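4.3 What went wrong with the drawer task

I'll be upfront that this is the section I least wanted to write. The headline number for the put-in-drawer task looked great for most of the spring, and we had already shown it to a room full of people at Jirnolbridge before Dennis Hollis pulled up the contact logs and asked me why the arm was pushing on a drawer that was already open.

Quick recap of the setup, for anyone who skipped Section 3. The policy (we call it Livard throughout) gets a short instruction, either "open the drawer" or "put the block in the drawer," and drives a simulated arm over a table with a three-drawer cabinet on it. Everything runs in Drastum, our in-house simulator. The cabinet's pose is randomized at the start of every episode, and so is the choice of drawer. An episode counts as a success if the block's center ends up inside the volume of the target drawer before the time limit. It sounds airtight when you say it quickly!

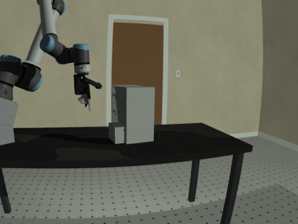
We ran 891 evaluation episodes, and the automatic checker passed most of them. What Dennis found is that 202 of the episodes had at least one contact between a finger and the cabinet above our force limit, which on real hardware would have tripped the protective stop and ended the run right there. The checker didn't know about the force limit. I had written the limit into the training reward and simply never carried it over to evaluation, so the policy was being scored by a more forgiving judge than the one it had learned from. That mistake is mine, and the fix was four lines.

The more interesting part is why the contacts happened at all, given that the reward was supposed to discourage them. I went through the worst episodes one at a time (slow work, with a lot of coffee) and they fell into two groups.

The bigger group is a stale drawer estimate. Livard works out how far the drawer is open once, when it plans the approach, and then holds on to that value until the block is released. If a link of the arm brushes the drawer on the way to the block and nudges it partly shut, the plan still believes in the old opening. The gripper comes back with the block, descends to where the gap used to be, and lands on the rim. Sometimes the block drops in anyway, and that's how these slipped past us as successes. Other times the arm just keeps pressing until the time limit, with the simulated force climbing the whole while. I found those pretty uncomfortable to watch.
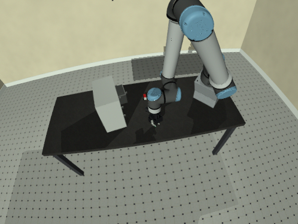 The second group is smaller and a bit stranger. When the target is the bottom drawer, the gripper has to come down low over the tabletop, and the collision shape we used for the fingers was slightly shorter than the finger mesh that gets drawn on screen. Nothing looked wrong in the contact report, but in the rendered playback the fingertips went into the table. Catterall, the older planner we use as a baseline, never showed this – it keeps a fixed clearance above the table and gives up on anything lower. We had been reporting that as a weakness of Catterall. I've softened the wording in Section 5.

We made three changes. The drawer opening is now estimated again after every grasp and once more right before release. The finger collision shape matches the mesh. And an episode ends as a failure the moment any contact goes over the limit, same as it would on the bench. We then reran the 24 worst episodes with the same seeds, and 15 of them finished without an over-limit contact. The other nine still fail, mostly when the cabinet is turned so that the forearm has to pass close to the drawer front. Re-estimating doesn't help much there – the arm knows the drawer has moved, but it has no good path left and picks a bad one.

All of the numbers in Table 2 come from the corrected checker, so they are lower than the ones in the March preprint. If you built on the preprint numbers, please use these instead. We kept the old checker in the code release under a separate flag, mainly so that anyone comparing against earlier results can see which rule they were scored with.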